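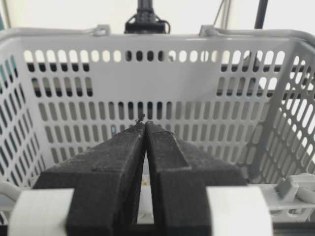

One respondent from Lurkley wrote that being alone in her room as a teenager had never felt lonely until she moved in with a partner, and that after this she no longer knew what to do with an evening to herself. Figure 3. Padded gripper fingers, nearly touching.

Answers of this kind were common in the second survey round. Of the 3,104 people who returned the Itberg form, 1,685 said that they found time alone harder during a relationship than before it. We had expected the reverse. The free-text replies — 200 of which were coded by both authors — mostly describe a fear of being left, and only a few mention boredom.

The link with age was weak. Respondents under 30 gave slightly higher scores on the attachment items, but the gap closed once length of relationship was taken into account. The Guerra scale, which asks about feelings over the past month, may miss worries that come and go. We return to this in section 5, where the Dreltulero interviews are discussed.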